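Shelf stocker wanted, two mornings a week, Bellton

I run Nirnport, a small dry goods store, and I need another pair of hands! Most of what we sell is pasta, in just about every shape you can think of, and it has to get out of the cartons and onto the shelves before we open. You'd start at 6 and be done well before lunch.

Pasta is fussier to stack than people expect. Boxes are easy, but bags of the short stuff slump over, and long spaghetti packs love to roll right off a low shelf.
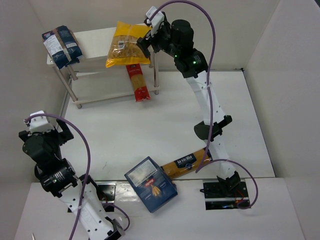
I like the labels facing out and the same shapes kept together, and I'm picky about it – sorry in advance. You don't need any experience, I'll show you everything on your first morning. You should be okay with lifting cartons and being on your feet, and it helps if you're the type who straightens things without being asked.

We start in September. Stop by the store on Menzies any afternoon and tell me a little about yourself – no resume needed.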